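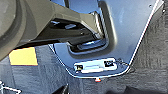
Fig. 1 Gripper fingers in the cutout of a metal panel

Sizing Labels and Returns in Online Fashion: a small study of four shops
Final report, second year group project, Fashion Retail module

1. Why we picked this

Everyone in the group has sent back jeans. Same number on the label, different waist. We wanted to know how far apart the shops are from each other and whether the size charts on their websites help at all. First plan was to do dresses as well but there wasn't time, so it is trousers and jeans only, women's and men's.

Shops we looked at: Velau, Trorneo, Apaza and Distavport. Velau and Apaza are cheaper, Trorneo is mid price, Distavport sells mostly workwear style clothes but a lot of students buy it now.

2. What we did

Two parts. The first part was measuring. We bought or borrowed 20 pairs, five from each shop, all labelled as the same size (UK 12 or the 32 inch waist). Laid flat, buttoned, measured across the top of the waistband and doubled. Each pair measured twice by different people and we took the middle value. Hip and inside leg as well but the hip numbers were messy so they are only in the appendix.

The second part was a survey. It went round the college mailing list and two student societies in March. 200 replies, which was more than we hoped for. Questions were on how often people order two sizes of the same thing, whether they read the size chart, and what they do with clothes that don't fit.

We also read customer reviews on the shop sites. 2323 reviews copied into a spreadsheet, then sorted by whether they said anything about fit. 1911 of them did. That was a suprise, we had expected more about colour and fabric. Sorting took most of three evenings and we didn't always agree on what counts as a fit comment - "lovely on" was argued over for a while and in the end we left it in.

3. Findings

Waists were all over the place. Velau came up small on every pair. Distavport came up large, which fits with the workwear cut. Apaza was the odd one, because two pairs from the same range didn't match each other. Difference between the smallest and the largest pair in the whole set was up to 9 cm. Trorneo was closest to its own chart, men's better than women's.

Size charts: all four shops have one. Only Trorneo says if the numbers are for the body or for the garment. On the Apaza site the chart is a small picture that can't be zoomed on a phone. Velau has the same chart for jeans and for stretchy leggings, no idea why.

Survey: most people said they do look at the chart, at least sometimes. But a lot of the written answers said they go by reviews instead, stuff like "size up" or "runs tiny". Ordering two sizes and sending one back is normal, people didn't seem to feel bad about it. A smaller group said they stopped buying trousers online completely. Several said they keep things that don't fit as the returns slot is a faff, and those end up in a drawer or get sold on.

Plus size answers were different. Fewer reviews to go on, and the bigger sizes were often missing from the chart on the page even when they were for sale. We should have asked more about this and didn't.

4. Problems with the study

Small number of pairs. Some borrowed ones had been washed a lot and will have shrunk or stretched. Survey was nearly all students so the ages are narrow. Reviews are from people who bother to write reviews.

One tape measure was replaced half way through. We checked it against the old one on three pairs and the readings matched.

5. What shops could do

Say if the chart is body or garment. Put the real waist measurement of each item on its own page, in cm and inches. Show the fit comments near the size buttons so people dont have to scroll for them. Trorneo does part of this already.

If we had another term we'd repeat the measuring with new pairs only, and add skirts.

Appendix A: hip and inside leg measurements
Appendix B: survey questions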